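[geswood-arm] Re: Pusher overshoots on the star blocks

From: Lucrezia Marchetti
To: geswood-arm list
Date: Tue 1 February

Current layout on the board, tool next to the green star:
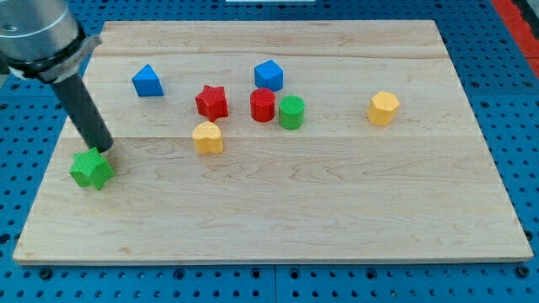 1. REPLY TO EVERETT'S POINTS

Everett Haverford wrote:
> I ran the December build on the bench at Gresstead and the arm pushes
> the cylinders to the target well enough, but with either star it goes
> too far and the block ends up turned. Is this the tool, the speed or
> the calibration? Also, do you still use the bare board, or have you
> put a mat on it? I would sooner not glue anything down if I can
> help it.

Bare board, no mat. It is maple, planks joined edge to edge, and it lies straight on the blue perforated panel. I tried a rubber mat and took it off again. The blocks stuck, then jumped, and the logged push force was useless. If yours slides about, fix the board to the panel and leave the top surface alone.

I don't think the speed is your problem. The cylinders present the same curve from any side, so a push slightly off centre costs you very little. A star gives the shaft either a point or a notch. Push on a point and the block turns. Push into a notch and it mostly goes where you send it. The December build takes the centre of the block and ignores the heading altogether, so which one you get is luck.

2. WHAT I CHANGED

The planner now reads the outline of the block first and picks the notch nearest to the line of travel. If none lies within 8 degrees of that line, it goes round and comes in from another side. The approach stops short of the block, then closes at low speed until contact. Osvaldo wrote the outline code and it is in the datdale branch, not in the main one yet.

With this in place I ran 43 pushes on the two stars and lost 7 of them to rotation. Before the change it was nearly half. The failures I looked at were all long pushes over the plank seams, but I have not measured the seams – they feel flush to a fingernail.

The heart still behaves badly from the notch side. I have left it alone for now and only push it from the round side.

3. CALIBRATION

Check it anyway. Touch the tip down at the corners of the board and compare with the stored values. If any corner is out by more than 2 mm, redo the whole set. Correcting one corner by hand makes the middle worse.

Marisol asked off list whether the ribbed sides of the blocks matter. I have not tested smooth ones. If anybody has a set, please send me the mass of each block along with the push logs.

Lucrezia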